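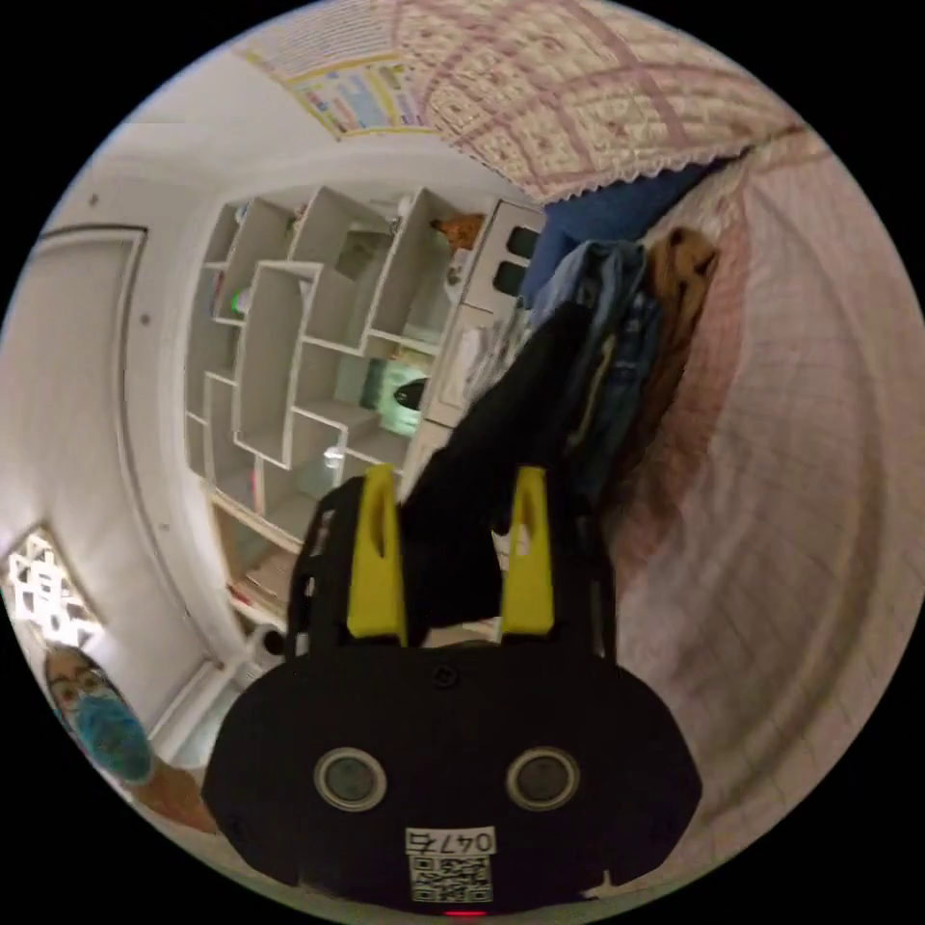 Jewelry Design Studio, Week 8
Earring findings, weight and balance
Instructor: Marjatta Laitinen

Last week we finished the pendants, and I loved seeing them all on the wall together! Now we move to earrings, which I think are the best thing a beginning designer can work on. An earring is small, it has to hang from a soft bit of ear all day, and it moves every time the wearer turns her head. You learn so much from one pair.

1. Start with the finding

A finding is the working part: the post, the wire, the clip, the hinge. Most students draw the pretty part first and then hunt for a place to stick a post on. Please try it the other way around this week. Pick your finding, put it in the middle of the page at full size, and draw outward from it.

The ones we'll use:

Post and butterfly back. Good for anything that sits flat on the lobe. Solder the post above the center of the piece, or the top will tip forward.

French wire. Open hook, lots of swing, very quick to make. It slips out easily if the drop is too light, so add a little tail at the back or a rubber stopper.

Lever back. My own favorite – it closes with a tiny click and the wearer forgets about it. Fiddly to make from scratch, so we buy these in.

Clip. Don't skip clips! Plenty of people don't have pierced ears, and they are tired of being offered the same plain button. Bend the paddle a little at a time and try it on a real ear between bends.

2. Weight

Weigh each earring on its own, with the finding attached. For a piece worn on a post or wire, our class limit is 8 grams per ear, and I'd be happier if yours came in well under that. If your design is too heavy, look at these before you give up on the shape:

– dome thin sheet so it looks thick from the front
– pierce the back plate
– swap a solid bead for a hollow one
– shorten the drop (a long earring pulls harder on the lobe when it swings)

The two earrings in a pair should match within 2 tenths of a gram. People really do feel the difference by dinner time.

3. Balance and hang

Tape a thread to your paper or brass model and let it hang. Wait until it stops turning. Whichever side faces you is the side the world will see, so if that's the back, move the jump ring. Remember too that a jump ring turns the next link by a quarter turn. One ring gives you a sideways drop, and two bring it round to the front again. I have been making earrings for years and I still check this with scrap wire every single time.

4. Left and right

If your design isn't symmetrical, decide early whether the pair will mirror or repeat. Flip your tracing paper over for the second one and write L and R on it in big letters. Ermelinda Falcão's Vultness collection, which we looked at in the slides, mirrors the shape but repeats the texture, so the hammer marks run the same way on both ears. Such a nice touch, and it costs nothing but attention.

5. Metals against skin

Use sterling, gold-filled or titanium for anything that passes through the ear. Brass and copper are fine for the drop. Nickel is out completely, including plated findings from a mystery bag.

For next class

Bring three full-size drawings, one brass or card model that hangs properly, and a weight estimate. Read the hinge chapter in the packet, up to the section on cuff bracelets. Ear wire in 20 gauge is in the supply drawer, so please cut only what you need.

Comments

Sándor Balogh
Is the weight limit the same for clips? Mine is heavier than I planned.

Marjatta Laitinen
Clips can go a bit heavier if the paddle is wide. Bring it in and we'll try it on!

Krishnamoorthy Menon
The thread test saved my whole design. It was hanging backward and I had no idea.

Salvador Salgado
Can we use niobium for the wires? I have some left over in blue.

Marjatta Laitinen
Yes, lovely stuff. Just don't file it after coloring.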